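Lumine Guesthouse Training, Dillitby
Progress report to the Esine Fund, second period
Prepared by Usman Memon

Dear colleagues,

I am sending the report for the second period of our work. As you asked, I have kept it short and put the money part in a separate sheet.

Courses. We planned two courses in this period and both were held. The first was about bookings and simple accounts, the second about breakfast and food storage. In total 20 family guesthouses took part, and nearly all of them sent the same person to both courses, which made the teaching easier for us. The accounts course was too fast in the beginning. On the second evening we dropped the part about taxes and repeated the part about deposits and cancellations.

Bookings. Before the project most owners wrote reservations on loose paper. Now 14 houses use the common booking book, and Mrs. Lukumay keeps the shared list for the village. Double bookings still happen on Saturday, when the bus groups call late. We want to try a fixed calling hour, from 5 to 6 in the afternoon.

Spending. We have used 70 percent of the budget for this period. Printing was cheaper than we expected. Travel cost more - the road over the hill was closed in February and the trainers had to go the long way.

Rooms and linen. The linen purchase is delayed. The supplier in town changed his prices after our first order of 100 sheets, so we asked two other shops for an offer. Until this is decided, the houses use what they have.

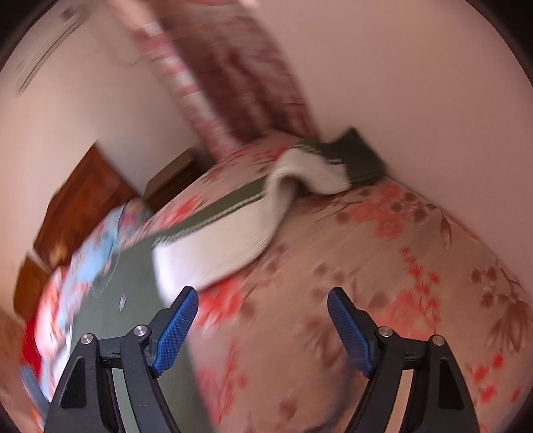 Floral sheet on a bed, with a dark green and cream fabric across it.

Next steps. In the coming period we will finish the linen purchase, hold a short course on guest complaints and visit the six houses that do not yet use the booking book. I would also like to ask if the unspent printing money can be moved to travel. Please let me know before we fix the dates with the trainers.

With kind regards,
Usman Memon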